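Keep the bad takes

Skikau, 2020-03-08

Everybody in this business is counting. How many episodes, how many hours, how many per day. Our Tarkon set closed at 1,186 recordings of one small chore, sweeping up with a dustpan and brush, and after cleaning we shipped 961. I signed off on that. I think it was a mistake and I'd like to argue why, quickly, before the next batch starts.

What did we throw out? Mostly hesitation. A hand comes down, stops, backs off, tries a different angle. The operator fumbles and recovers. Ugly to watch, bad for the highlight reel. Cut. And then we act surprised when the trained policy drifts two fingers off the handle and has no idea what to do next – it never saw anyone get out of that spot.

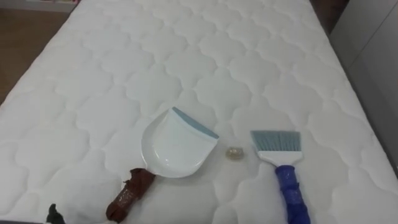
How many examples does one chore need? Fewer than people collect, if they vary; 80 recordings with different starts and real recoveries would teach me more than a thousand copies of the same clean stroke.

I can't prove that number. Hameck people will tell you volume washes everything out in the end. Maybe, with their budget. For a group our size its just an expensive way to learn one motion very well.

Second complaint. The easy backdrop. We all love a bare gray table, flat, hard, good contrast, objects where the diagram says. Fine for debugging. Terrible as a diet. Homes have soft stuff in them, stuff that gives when you push on it, stuff the same color as the tool.
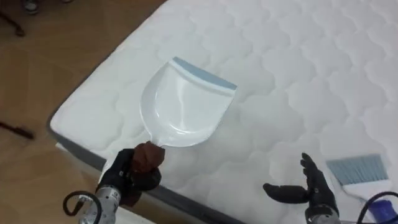 Labels are where I'd spend the money instead. One line per recording, "sweep, success," tells the model next to nothing about the bit in the middle that mattered. Mark the grasp, the approach, the regrasp. Mark which hand. With the left hand closed on the dustpan and the right one still open over the quilting, brush lying off to the side, you have two separate things going on and a single tag flattens them. A white pan on a white mattress is exactly the sort of setup I want more of too, and a label that says so, so we can pull it out later and test on it.

Yes, it's slow. We tried fuller labels at Solberg back in December, 13 fields per recording, and the operators hated it. Fair enough. Thirteen was too many. Half of them nobody read. Four would do: hand, phase, surface, did it recover.

And pay for the bad takes. Right now operators get credited per accepted recording, so of course they quit at the first slip and restart. I would too. We built a system that buys smoothness and then we complain about brittle robots.

So for the next batch – keep the fumbles, tag them, score them seperately if you must. Delete only what's truly broken, dropped streams, dead sensors. Storage is cheap. Getting a good operator to sit back down and fail on purpose is not, and it never looks the same anyway.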